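Grippers, round two

I spent most of August on the gripper question and I think I can finally write it down. Last time I said the Weno was too weak for anything bigger than a spool of solder. A few people wrote in to say I had the force limit set wrong. They were right. I had it at 300 when the sheet that came with it says 726, and I have no excuse except that I copied the number from my old Clokusix config.

So I started over with both grippers on the same arm, the same green cloth on the table and the same plastic bowls and cups. I like the picnic stuff for this. It's light, it slides if you bump it, and the rims are thin enough that you find out fast if your fingers are out of line. The cups are harder than the bowls. With a bowl you can be off a little and still pinch the rim. With a cup you have to get one finger inside and one outside, and there isn't much space in there. 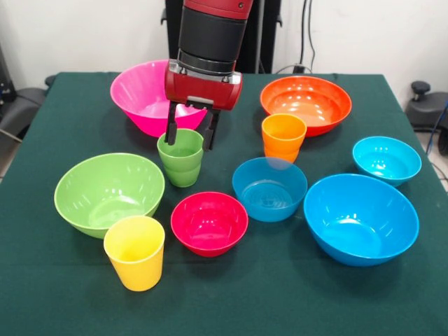

I kept a simple log: pick, lift, carry, put down, mark it as good or bad. If a cup got knocked over on the way in, that was bad even if the arm recovered. I ended up with 1549 tries across the two grippers before I got tired of it. Of those, 379 were bad, and most of the bad ones were on the approach, before the fingers had closed on anything. That tells me more about my camera calibration than about either gripper.

The Clokusix closes faster and its fingers are stiffer. The Weno is slower but opens wider, so it forgives a bad approach. I also tried Gurkik's rubber pads on both. They helped on the bowls. On the cups they made things worse — they add thickness to the inside finger and it starts catching the rim on the way down. I took them off again.

The other thing I changed was the camera view. The side camera is good for seeing the rim. A view from over the arm shows the whole table, but the arm covers part of it, and whatever is behind the wrist goes missing. The depth has holes along the edges of the arm too. I tried masking the arm out using the joint angles, which works if the angles and the images have matching timestamps. Mine were off by a little, and it took me two evenings to find that.

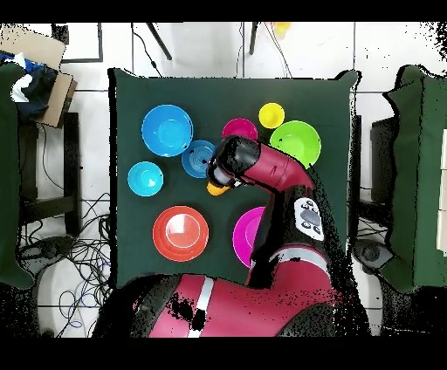
Ziad Dabbas
Hobby builder, writes this blog

For now I'm staying with the Weno, no pads, force limit where it should have been in the first place. The side camera picks the grasp point and the overhead view only decides which item to go for next. If I were buying just one camera I'd get the side one.

Next I want to redo the finger tips. Štefanec sells a narrow set that should fit inside a cup with room to spare, but the bolt pattern is different and I'd need an adapter plate. I'll cut one when I get time on the mill. If you already have a drawing for that plate, please send it to me.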